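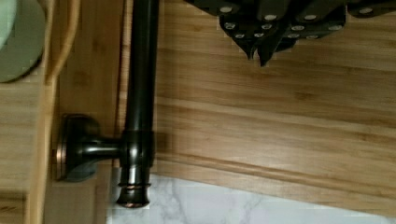

What size cutting board suits a small kitchen?
One that fits flat between the wall and the front of the counter with a hand's width to spare. Measure the depth of your counter before you order, and check that the board will go in your sink for washing.

The counter gallery

Posted by Roald Sundqvist, March 19, 2024

These are from the kitchen I have been sorting out since August. The cabinets are Kristiansen, the drawer fittings are Urnska, and the counter was already in when I took over the job. I have left the tile alone. The whole redo came to 2,553 dollars, with 404 of that going to the drawers. I had set aside more for the drawers and less for the paint, so it evened out.

Notes are short. If you want measurements, the old page still has them.

Drawer and counter

An open drawer on a metal side rail, light wood, with a pale green bowl in it. I wanted one drawer in this kitchen that was easy to load from above, and the old ones were too shallow for bowls. The Urnska rails took an afternoon to fit – most of that was getting the two sides level. The cutting board lies flat on the marble behind it.
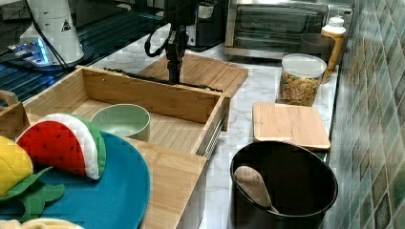

Toaster and backsplash

Small square tile is more work to wipe than large tile, and there is a lot of grout in it. I use a soft brush and warm water, then a dry cloth. The greens and teals run the whole way along the back wall, so anything plain looks fine in front of them. A black toaster and a bamboo board were never going to clash. The marble is white with gray veins and shows coffee rings if you leave them, so I keep a folded cloth within reach.
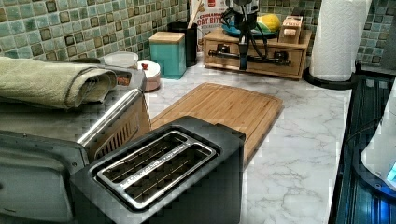

Breakfast comes off this stretch of counter on most mornings, and I wanted it to work without moving three things to get at one. The rule I settled on is that whatever gets used daily stays out, and the rest goes in a cabinet. The two-slot toaster stands in front of the board, close beside the bigger steel appliance, so crumbs end up in one area. I looked at an Elletti bread box for the same spot and decided against it. It would have taken up the prep space.

Along the wall

The back row is for things I reach for while cooking. There's a dark canister, a clear jar with a pale lid, a teal canister with a bamboo lid, and a black pot with a long wooden spatula. The shelf paper and hooks came from Wivum and cost 51 dollars for the lot – none of it is on the counter, but people keep asking where I got it.

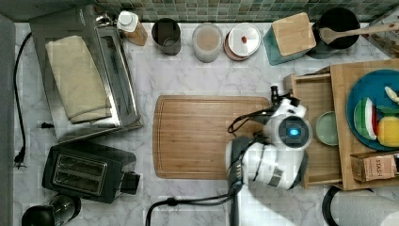

Should canisters stand at the back of the counter or in a cabinet?
At the back of the counter if you open them every day, and in a cabinet if you don't. Keep them away from the stove in either case, as heat shortens the life of coffee, flour and spices.

The earlier page has had over 1,000 visits, and the comments there are still open. Questions about the rails are best asked under the drawer section, where I have listed the screw sizes. The pantry is next, and I will put those pictures on a separate page.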